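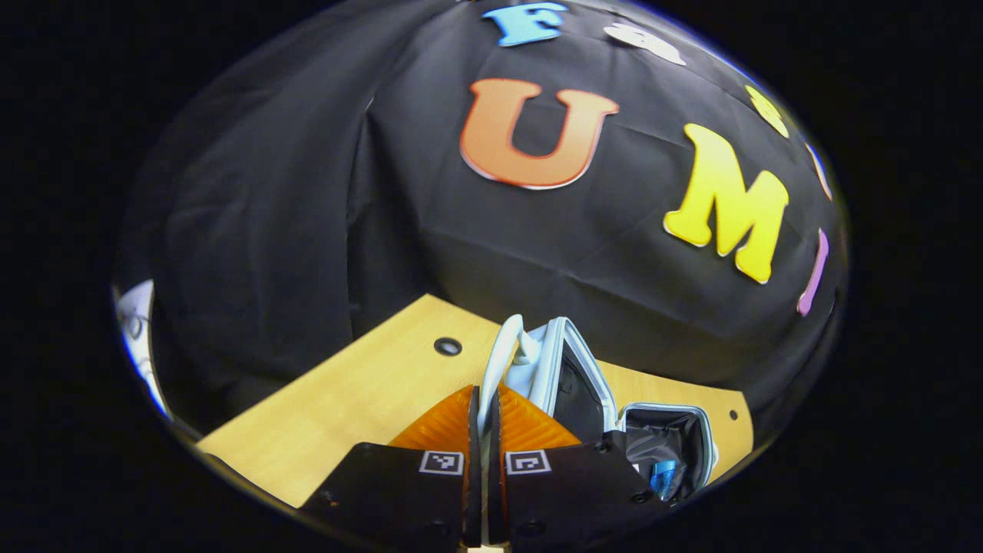
Equipment plan for the handling bench: what we are asking for and when

Requests for the next budget round close in May, and the handling group has put in a single combined bid this time. Last year's was split across three forms and two of them were costed twice. Ghazala Tanoli has merged the lines and the draft is on the shared drive under Bench, Plan. Comments to her by the end of the month please.

The bid covers hand-held grippers, finger pads, mounts and storage. It does not cover a second arm. That was discussed in January and will be looked at again once the present arm is booked for more than half the week, which it has not been so far.

Hand-held units. We have 2 in use and want to go to 8. The limit at present is people waiting for a unit, and the bag and pouch tasks are the worst affected as each attempt is slow to reset. Soft items with handles have to be put back by hand, opened up again and checked before the next attempt. Danish Abbasi has asked for the new units to be the same model as the old ones, including the plate width and the marker position, so that the calibration files carry over. Clitholm quotes for the same model. Jarketti quotes lower, but for a finger plate with a different hole spacing, which would mean new brackets and a separate calibration. The draft assumes Clitholm.

Finger pads. These are the consumable in the budget and have been under-ordered every year. The ribbed soft pads go on fabric loops, pouch rims and anything with a seam, and the ridges wear down first at the tip. Noreen Rind has kept a replacement log, and on her figures we should hold 200 pads at the start of the year and reorder once. Pascu will hold the price for both deliveries if the full quantity is stated on the first order. Pads should be bought from one batch where possible - the last mixed delivery had two different hardnesses in one box and we found out from the grip force readings.

Printed markers. No cost to speak of, but please print them from the master file at full scale. Two sheets were printed at "fit to page" in the autumn and the finger width was wrong on everything recorded with them.

Tables and backdrops. No new tables. The ones with a cable port in the top are to be kept for the handling bench, and the plain ones can go back to stores. Black cloth is fine as it is. The line for letters, cards and other background items has been cut to a token sum, as Humaira Abbasi reports that the cupboard is full.

Storage. Brusorari has priced a wall cabinet with 23 drawers. This is more than we need for grippers alone but it would also take the pads and chargers. It is marked optional in the draft and is the first line to go if the total has to come down.

Delivery on the hand-held units is quoted from receipt of order, so a late approval moves everything. Ayanda Makhubela will raise the orders and needs the cost code on each line before it reaches her. Lines without one will be sent back.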